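Stutorby remembers the fight at the ford

Some 200 people walked out to the river meadow at Stutorby on 21 September 2025 for the unveiling of a new stone to the men who fought at Clutari Ford, a small and rather muddled action which has never had much space in the history books but which has always been talked about fondly (and at length!) in the village.

The ford was held for the better part of a morning by the Stutorby militia, most of them farm lads and millers' sons, against a much larger column marching up from Zellport. They gave way in the end when a second party of the enemy crossed at Malý, further upstream, and came down behind them through the orchards. The parish register gives 27 local dead, and all of their names are on the stone, including two brothers whose surname had been spelt three different ways and had to be settled with the family's descendants.
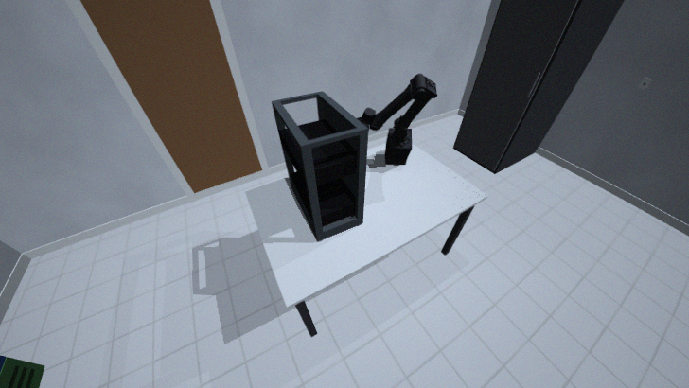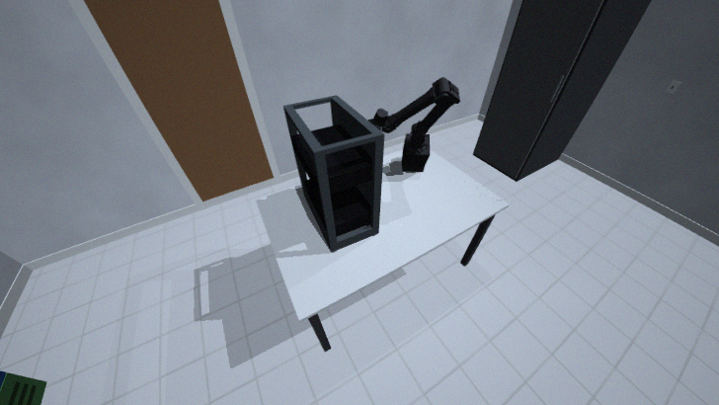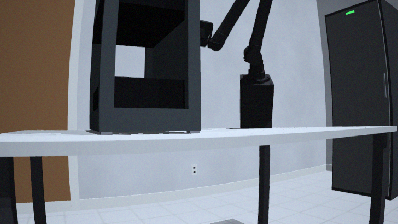
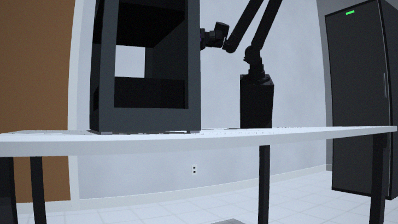 Melahat Aydoğan, who has spent the best part of her working life on the ford and its history, gave the address, and a very good one it was, even with the wind getting up and carrying off a page of it. She spoke about the long wait before dawn, and read from a miller's letter home in which he complains mostly about his boots. She would dearly like to see the finds from the meadow on show in the village, the musket balls and buckles and the one bent spoon, and she isn't asking for anything grand: a tall, dark, open-framed unit with a shelf or two in it, standing at the left of a plain white table, would suit her very well, with space left over on the table for a copy of the register.

Ferhat Erdem, whose new booklet on the action was on sale afterwards, has gone back to the Zellport muster rolls and puts the attacking force at 3464, a good deal fewer than the older accounts claimed, though still plenty for a village militia to be facing across a shallow river. He and Melahat disagree in the friendliest way about where the guns stood, and were still at it over the tea and seed cake.

The booklet costs £5 and can be had from the village shop. A guided walk from the ford to the Malý crossing is planned for November, and stout shoes are advised, as the lower path floods.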